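Ultetti Centre — notice to members. The winter clothing appeal closed on December 13, 2019. We thank all who gave.

1/3 The appeal received 3924 items, including 262 children's coats. Sorting continues at the Vorner Street depot.

2/3 Items go first to the 15 partner shelters. Gloves and toques remain in short supply — new pairs only, please.

3/3 Enquiries may be directed to Divya Thampi, Appeals Coordinator. 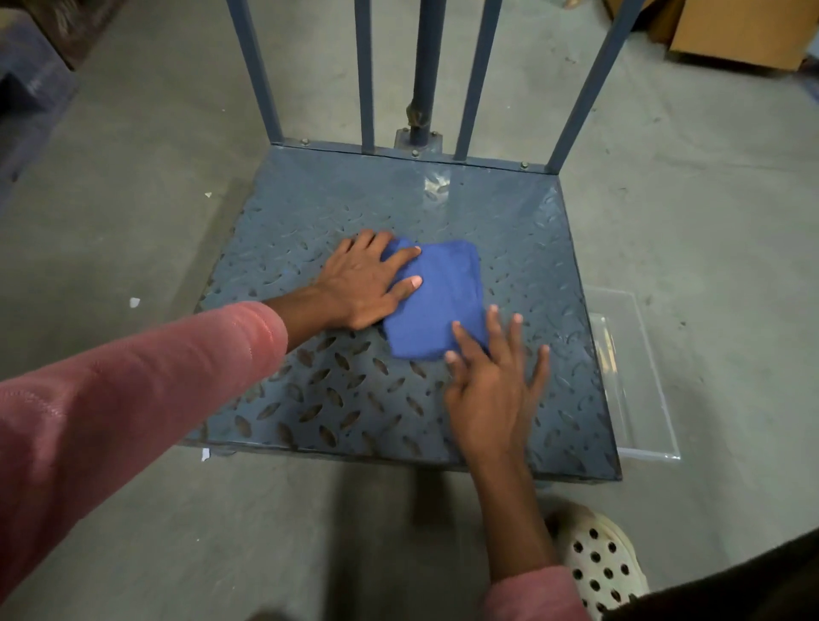
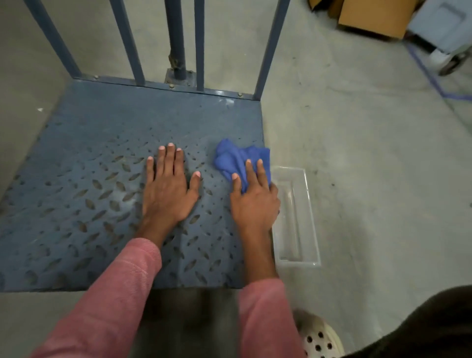
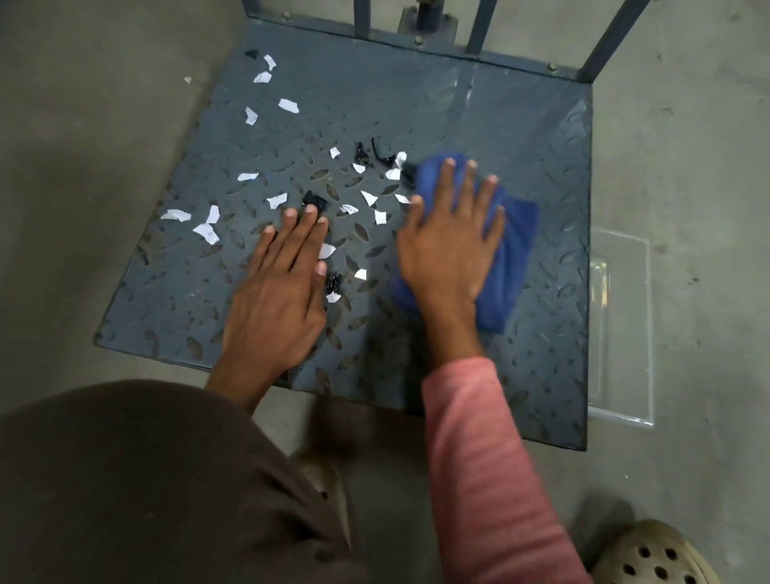
Tread-plate platform, Vorner Street depot.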